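The founder of Nuvenura wants me to believe that people eat less when the plate is pink. I asked where she got that. "From watching people," she said. Which people? "Customers. Friends. My in-laws."

Her company sells tableware and the make-believe food that goes with it for store windows and rental listings. The line is called Stola, and a full table setting runs up to $250. I told her that seemed like a lot for fruit you can't eat. "You can't eat a lamp either," she said.

She started in a garage in Mullham with 2 molds and a loan. Her first grapes were, in her words, "awful, like peas on a stick." The newer ones are supposed to pass for real at 20 feet. I have my doubts, and up close it's no contest. 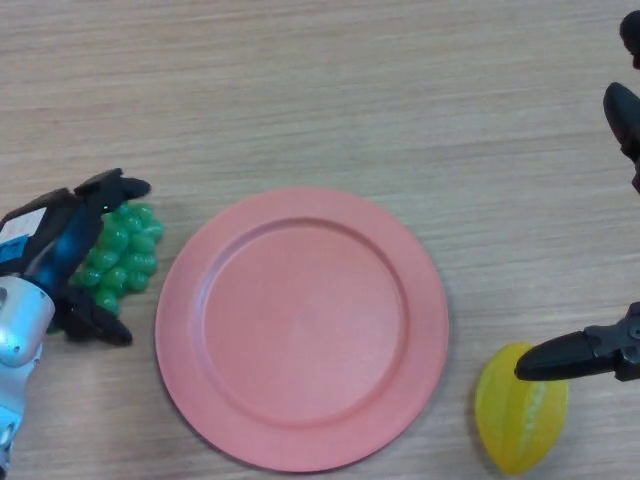
When I said that the shine gives them away, she didn't argue. "Shoppers like shiny. We tried a dull batch and the store in Moodley sent it back." She wouldn't say how big the batch was.

As for the pink, she admits no one has tested the claim. Would she pay for a study? "Maybe next year." She said the same thing to a trade newsletter four years ago. I read her the quote, and she asked if I wanted coffee.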